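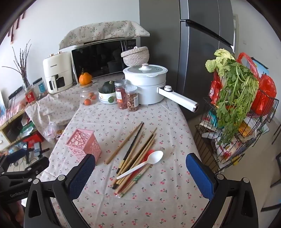
Adjunto 1: mesa del office, palillos y cuchara blanca junto al cubertero rosa

Ticket 571 – menaje office Prambridge
Abre: Irén Mészáros
Estado: abierto

Palillos desparejados otra vez. El cubertero Flekadlow no separa nada, se mezclan claros y oscuros y al poner la mesa salen parejas cojas. Pedido a Brekow en octubre, casi 60 unidades, sin marcar.

Probado: gomas – se pierden. Separar por color a ojo – aguanta 2 dias.
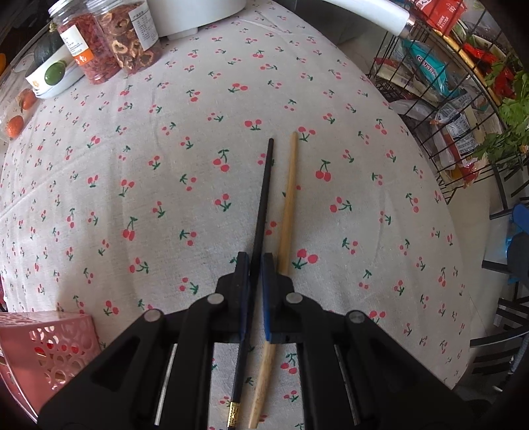

Emparejar por largo tampoco arregla nada, hay que mirar tambien el acabado. Comparé sobre el mantel de cerezas: el negro lleva una banda dorada cerca del extremo, el marron claro es liso. No son pareja aunque en el cajón cuelen. Propongo banda dorada con banda dorada y los lisos apárte.

14:00 Daniyal Cheema: ok, pido otro cubertero a Panicker, con divisiones. Los sueltos no tirarlos todavia.

Pendiente: confirmar medida del hueco del cajón.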